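June, notebook, morning session

Picked up the altitude question again. The club table from Mitton has 1642 swimmers and runners in it after I dropped the duplicate registrations. Most of the duplicates came from people who changed clubs mid-season and kept both license numbers. I matched on birth year plus first event entered, then went through the leftovers by hand. There is probably still a handful of wrong merges in there but I don't think they move anything.

What I want to know is whether the athletes who list Jovberg as their training base really train there, or whether it's a mailing address for the federation. The registration form only has one box. It says "base" and people fill it in however they like: home town, college town, the place where their coach lives. Last year's write-up took the box at face value and I think that was a mistake.

First pass:

- Took the athletes with Jovberg in the box.
- Checked them against the pool and track sign-in sheets for the spring block.
- Counted someone as present if they signed in on at least 15 separate days.

With that cutoff, 33 of them hold up. If I loosen it the number climbs fast, mostly from people who came through for a single camp and left. I'm keeping 15 for now. A camp is usually shorter than that, so it does the sorting I want.

Sign-in sheets for Gurura are worse. Two different forms were in use over the spring and one of them has no column for the date, only "session." I can work out the date from the session number if I assume they never skipped one. They did skip some – the track was closed for resurfacing for part of the block – so everything after the closure is off by an unknown amount. Day counts should survive this, the calendar dates won't. Marked the whole set with a flag column so we don't plot it by week by accident.
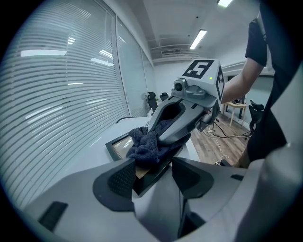

*3 min read*

Afternoon. Reran the map with presence in place of the box. Jovberg shrinks but stays the biggest cluster. Parri, which looked like nothing in the old version, comes up a lot. Almost all of that is rowers. They register from wherever their university is and then spend the spring on the lake, so the box misses them completely.

Split by sport, same pattern as before but stronger:

| Group | Spread |
|---|---|
| Rowing | nearly all Parri |
| Middle distance | Jovberg, some Gurura |
| Swimming | Jovberg and Mitton |
| Team sports | everywhere |

Team sports being everywhere is expected. They train with their league clubs and only come together for short windows, so the sign-in method isn't right for them at all. I took them out of the second map and put a line under it saying so. If we want them back in we need club rosters, which I don't have for the lower divisions.

Swimming needs another look. The Mitton pool shares its sheet with the masters group and the age-group squad, and names are often just a surname. I could match 29 with confidence. The rest are common surnames where two or three people in the table would fit. Leaving those out for now makes Mitton look smaller than it should. Tried guessing by time of day (the senior group has the early slot) and that helped with a few, but I didn't write those into the main file. They are in a separate tab called mitton_maybe.

Distances: the old script measured from the town center to the training site. For Parri the boathouse is well outside town and it made people look like commuters when they sleep on site. Changed it to measure from the lodging address where we have one. Where we don't, left blank. Did not fill in with the town center again.

One bug worth noting for whoever runs this next. The join drops anyone whose license number starts with a zero if the file has been opened and saved in the spreadsheet program. It strips the zero. Read the column as text. I lost most of an hour to this before lunch, and the first Jovberg count I put in the shared sheet was low on account of it. Corrected now, old value struck through.

To do:

- Ask Gurura for the closure dates of the track.
- Get the winter sheets for Parri, to see if the rowers go somewhere else when the lake is too cold.
- Decide on the cutoff for injured athletes. Someone doing rehab in the gym doesn't sign in at the track. Right now they count as absent and that seems wrong.
- Redo the color scale. Parri and Mitton are nearly the same green when printed.

Files saved in the usual folder, map version 4. Version 3 still has the bad join, don't use it.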